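Care of Crockery in the Staff Kitchen Where the Handling Arm Is in Use

Vunance Facilities Guidance, Grodholm site

The handling arm installed at the Grodholm staff kitchen now sorts cups, mugs and bowls before washing and returns them to the shelves afterwards. Kitchen staff who formerly spent much of the morning at the sorting bench have moved to inspection, hand finishing and food preparation. The following advice is intended for them, and for office staff who bring their own mugs to work.

Before loading

Empty all cups at the counter and remove spoons, tea bags and paper sleeves. The arm will lift a mug with a spoon in it, but the spoon will usually fall on the way to the rack. Place cups on the tray with a finger's width between them. A tray holds 16 mugs when set out in this way, and crowding it does not save time.

Mugs brought from home should be turned over and read before they go on the tray. Most carry their washing instructions on the base. Where there is no marking, or the marking has worn off, wash the mug by hand. Gilded rims and glued handles should never go through the machine.

Checking the foot ring

The unglazed ring on which a mug stands is the part most often missed. It is rougher than the glaze and holds tea, dust and the grey marks left by metal shelving. Inspection staff should look at the base of every mug that comes back, under the bench lamp, and set aside any that show dark specks along the inner edge of the ring.

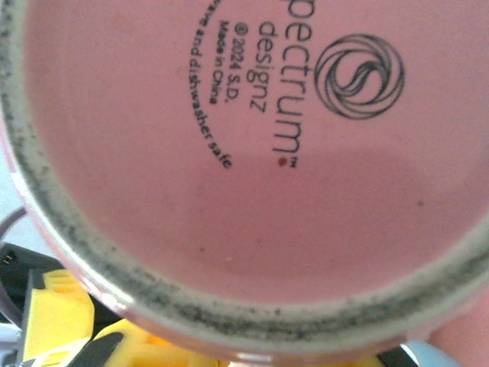
Staff at Rallora, where the same arrangement has been running for longer, replied that they had stopped sending marked mugs round for a second wash, as it only kept the arm busy and left the person at the bench waiting. They now keep a bowl of bicarbonate paste beside the lamp and deal with each ring there and then.

That practice has been adopted at Grodholm. Mix 2 spoonfuls of bicarbonate of soda with a little water until it holds its shape. Rub it round the ring with a damp cloth or an old soft toothbrush, leave it for a few minutes and rinse. Keep the brush off any printed lettering — some prints lie on top of the glaze and will scratch.

Working beside the arm

Press the pause button before reaching into the tray area, even to straighten a single cup. Staff on inspection should change places with a colleague at each break, as the work is lighter than sorting but harder on the eyes. Concerns about the pace of the arm should be written in the shift book. The pace can be lowered at the panel, and no member of staff needs permission to lower it.

Wipe the gripping pads with warm soapy water at the close of each shift and dry them with a lint-free cloth.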